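Latstead revises cold-storage rules for imported fruit

9/25/25
By Randi Isaksson

Latstead's port authority has published revised temperature and ventilation requirements for refrigerated fruit held at the Tran terminal. The rules take effect in November and apply to all consignments kept on site for more than 6 hours after unloading.

The existing rules date from the terminal's opening and set a single storage band for all produce. The revision replaces it with separate bands for tropical fruit, citrus and stone fruit, and requires operators to log air temperature at the supply and return vents of each chamber.
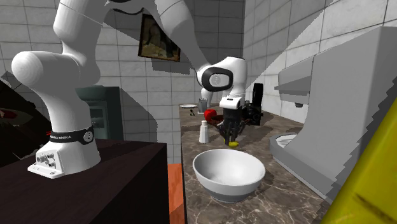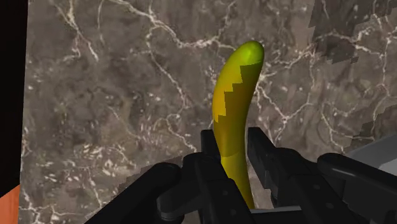
Does the change apply to fruit already in storage when the rules take effect?
Consignments logged in before the effective date stay under the old band until they are released, but for no longer than 7 days.

Two operators hold leases at the terminal. Inance runs the larger building, with 364 pallet positions under refrigeration. Gatance runs the smaller one and handles mainly citrus. Both were consulted on a draft in the spring, and both asked for a longer transition period than the one adopted.

The main technical change concerns chilling injury. Green bananas held too cold develop a dull, grayish peel and may fail to ripen evenly, and the damage often shows only after the fruit has left the terminal. Under the single band, chambers were set low enough to suit citrus, and tropical fruit was moved through quickly to limit exposure. Delays at customs made that hard to guarantee.

Ventilation is treated separately. Ripening fruit gives off ethylene, which speeds ripening in nearby stock. Chambers holding mixed loads must now exchange air on a fixed schedule, and the exchange must be recorded with the temperature log. Chambers holding a single product may follow the shipper's written instructions.

Mitali Wanigasekara, who drafted the technical annex, said the logging requirement would settle most disputes over damaged cargo. "At present we get one reading per shift, taken by the door," she said. "It says very little about the air reaching the fruit."

Sensors must be calibrated every 3 months by an outside laboratory. Records are to be kept for two years and supplied to the consignee on request. A missed calibration closes the chamber to new stock until a certificate is filed.

The fee schedule is unchanged. The full text and annex are available at the terminal office.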